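Detlef Voß has run the toy library on Ehlers Street in Stutbridge for 31 years and he'd like to talk about glue. "Wrong glue, always," he says. Phone rings. He ignores it.

Membership is 4 dollars a month — 200 families, most from the Gostgate side. Late fees? "Never bothered." Puzzles come back short, balls come back chewd. He wants longer hours by May. The landlord, Ukier, hasn't answered. 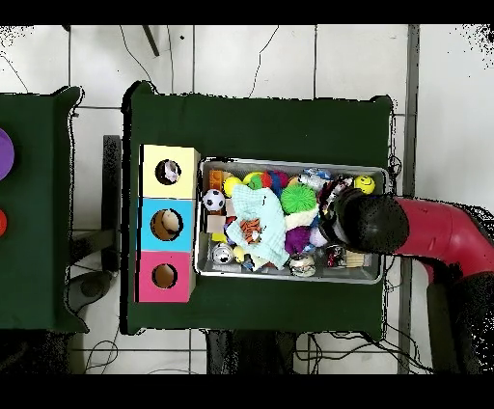
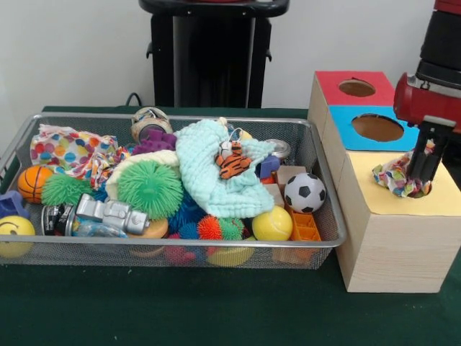
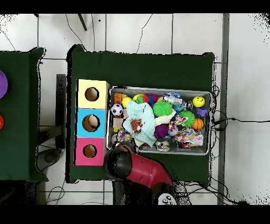
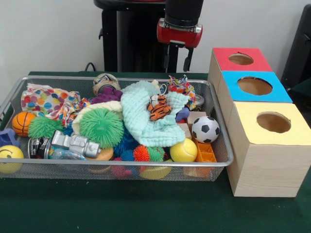
Toys on the green-covered table, Stutbridge.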